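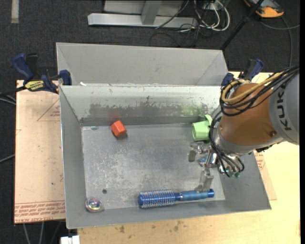
L. Hrnčiar
Bench set-up and stock, Statside

Adato bin, set-up guide
Section 5: Table, bin, first load

Read the whole section once before lifting anything. Section 4 (unpacking) should be done and the film peeled off. If there's still film in the folds get it out now, it's a pain later with stuff in the bin.

What you need

The bin
The rear panel, lighter gray, folded at both ends
Felt pads, pack of five
Soft cloth, dish soap, bucket
Work gloves, the thin kind
Your load items (see Loading)

Placing the bin

1. Clear the table. Everything off, including the stuff at the back that "isn't in the way".

2. Wipe the tabletop. Dry it. Grit under a metal bin scratches wood, and the pale tops show every mark.

3. Turn the bin upside down on a blanket. Felt pads on the underside, one near each corner, last one in the middle. Press hard, count to 25, next one.

4. Two people on the lift. Empty it weighs 25 pounds so you could do it alone, but it's wide and awkward and the rim is at finger height. Gloves on.

CAUTION: Sheet metal edges. Run a gloved hand along the whole rim before anyone works bare handed. Any burr, file it off and wipe up the filings.

5. Set it down flat. Leave at least 2 inches of table in front. You want somewhere to put a cup down.

6. Push on each corner. No rocking. If it rocks, check the pads first, then the table legs. Don't bend the bin to fit the table.

Rear panel

7. Panel goes behind the main compartment, slope running down toward it. The diagonal folds at the ends go left and right. If the folds end up at the bottom you have it upside down.

8. Slide it up close. No gap. A small block will find a gap, and then you're lifting the whole panel off to get it back.

9. Roll a ball of paper down the slope. Should end up in the bin. If it stops partway, feel for a lip where the metal meets and nudge the panel untill it's gone.

NOTE: The panel is a lighter gray than the bin. Not a wrong part, please stop sending them back. Dranedero supplies them that way.

First wash

10. Warm water, a little dish soap, soft cloth. Water no hotter than 140°F. The pads let go above that.

11. Bottom first, then the walls, corners last. Corners hold the most dirt. Wipe down the folds too.

12. Dry right away with a second cloth. Standing water leaves rings.

Scratches on the flat bottom are fine. So are smudges and pale streaks. The bottom goes mottled early on and stays that way, no point polishing. Never steel wool, never scouring powder. Both leave loose grit and the grit makes more scratches.

NOTE: Bare metal reflects. A bright item close to the wall can throw a bit of its color on it, like the reddish patch behind the block in the photo on this page. Looks like paint rubbing off. Wipe it once, if it's still there it's a reflection, leave it alone.

Loading

Keep the first load small. Small everyday things, different shapes, different colors. Cup, block, brush, that sort of mix. Nothing you'd be sorry to see dropped.

13. Check each item before it goes in. Clean, dry, no loose lids, no cracks. Price stickers off, glue too.

14. Put the hard-cornered things in first. Lay them on the flat bottom by hand. Don't drop from the rim, a block with sharp corners will ding the metal and chip itself.

15. Cups next. Plastic only. On its side is fine, handle up is easiest to grab. A cup standing on its rim upside down is a nuisance to get hold of, tip it over.

16. Brushes last. Lay flat, handle where you can reach it. If the handle's leaning up the slope it'll slide down when you bump the table, so just put it on the bottom to start with.

17. Spread things out. Some close to the walls is ok, some in the open. Not all in one heap in a corner.

18. Stand back and look from straight above. Every item on your list, can you see at least part of it? Small ones hide behind big ones. Anything fully covered, move it or write it down.

CAUTION: No glass, no ceramic, no knives, no batteries, no open containers of anything. The sloping sides send it all to the middle and it knocks together there.

CAUTION: Don't overfill. Stop when the bottom is covered one layer deep. You want to still see metal between things.

Choosing colors

Gray bin, so gray and silver items get lost in it. Red-orange, light green, blue and white all show up well. If you only have dull stuff put a strip of colored tape on it, wrapped right round so it shows whichever way up it lands.

Dark items look like shadows in the corners. Keep those toward the middle.

Emptying

19. Large things out first, then small, by hand. Don't tip the bin. The pads grab the table and then let go all at once.

20. Check under the lip of the rear panel and in the bottom corners. Count against your list.

21. Wipe out crumbs and bristles. Brushes shed more than you'd think, a damp cloth picks it up better then a dry one.

22. Items back in their tub, lid on. Cups loose, not stacked, they jam.

If something's off

Bin slides on the table: pad missing or dirty. Lift, wipe, replace the pad. Spare packs are in the Adato drawer.

Bin rings when things go in: middle pad has come off. Same fix.

Items keep ending up at one end: table isn't level. Shim the legs, not the bin.

Rust spots: dry cloth, drop of light oil, wipe it all off again. Check where the water's coming from.

Orange or green marks that don't wipe off: plastic rubbed onto the metal. Dish soap on a cloth, leave it on a bit, rub gently. Take that item out of the tub and look for a rough edge.

Panel has crept back: redo steps 8 and 9.

Reordering

Pads and panels through the Statside stock sheet, bins through Adato. Put the table width on the order or it'll come back to you. Orders in July run slow, send them early.

Section 6 covers moving a loaded bin. Short version, don't. Empty it first.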